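Week 3: Looking after clear plastic display pieces

Welcome back, everyone, and well done for finding Room 53 after the change of building. Last week we talked about shelves and plinths, and I promised that this time we would get on to the small stands and trays that a display depends on. They are humble things, and I have grown very fond of them over the years – perhaps fonder than is sensible. Please have your Bickerstaff booklet open at the section on clear materials, and keep the Jamov price list handy for the end.
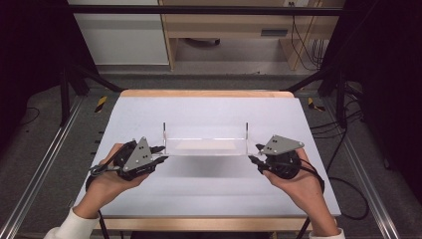 Acrylic is light and pleasant to work with, but it scratches far more easily than glass, and most of the scratches I see come from dragging. Lift a piece, move it, set it down again. Before you lift, have a good look at its shape and decide where your hold will go. A tray stand with a thin upright post at each end, like the clear one on the white tabletop, wants approaching from both ends at once and down low, so that neither post is asked to carry the weight. A big flat surface with nothing else crowding the piece makes all this much easier, and you can see what you are doing.

For cleaning, use lukewarm water with a drop of mild soap and a soft cloth that you keep for this and nothing else. Kitchen roll is too rough, and glass spray can leave acrylic cloudy – I ruined a lovely Wornance stand that way, and I still think of it. Dry it gently and leave it overnight before wrapping.

For next time: read pages 2 to 3 of the booklet, and bring one clear piece from home, wrapped in something soft.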